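Gripper technician, part-time (fixed term)
Wanura, Pravcombe workshop
Reports to: Dayana Montoya
Start: November

Before you read on, a warning. We have advertised this post before and had a pile of applications from people who wanted to talk about the future of work. We need someone who will notice that a finger pad has started to lift at one corner, and do something about it before lunch.

Wanura keeps hand-held grippers in working order for people who use them in ordinary homes, picking up ordinary things and putting them in boxes. The tools go out in pairs, one for each hand. They come back with worn pads, stiff joints and fluff in places you would not think fluff could reach. Most of what is written about this sort of kit makes it sound as if it looks after itself. It does not, and we are doubtful of anybody who says theirs does.
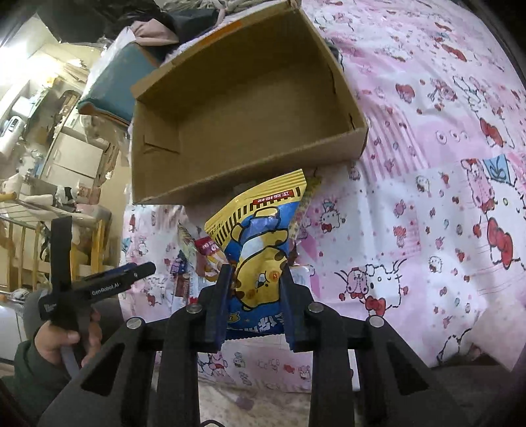 Holding a snack bag near a cardboard box. Both finger pads are on the bag, and the second gripper is in hand at the left.

A crisp packet is a harder test than it looks. Pads that grip a wooden block perfectly well may let a shiny bag slide, and the usual response is to squeeze harder, which hides the fault and wears the linkage. We would like you to check the pads first, then the pivots, and only then listen to theories about software.

What you would be doing

Stripping, cleaning and rebuilding linkages. Checking the pivots on each side for play, and checking that the two sides close evenly.
Replacing finger pads and setting them square. The supplier's fitting guide is optimistic and you will want to make your own notes.
Going through cables for kinks and loose ends before a pair goes out again.
Keeping the Lagman log. This is our repair record, it has 416 entries, and too many of them say "seems fine now". Please don't add to those.
Visiting users at home when a fault will not show itself on the bench. Expect to work on beds, carpets and kitchen floors.

What we are looking for

Steady hands and experience of mending small mechanical things. Bicycles, sewing machines, cameras and door locks all count. A degree in robotics is welcome but has not been much of a guide so far to who can fit a circlip. You must be able to write down what you found in plain sentences, including when you found nothing.

You do not need to have handled one of these grippers before. Yaneth Chávez will take you through the Viler bench routine in your first two weeks. She did not believe in checklists either until she wrote this one.

Hours and terms

19 hours a week, mornings preferred. Two-year contract. We are not going to hint that it becomes permanent, as we don't know. Travel to home visits is paid, and so is the time spent travelling.

How to apply

Send a letter of no more than 2 pages to Dayana Montoya at the Pravcombe workshop. Tell us about something you repaired that then failed again, and what you had missed. Leave out the word "passionate". Shortlisted applicants will be given a gripper with a fault in it and an hour at the bench.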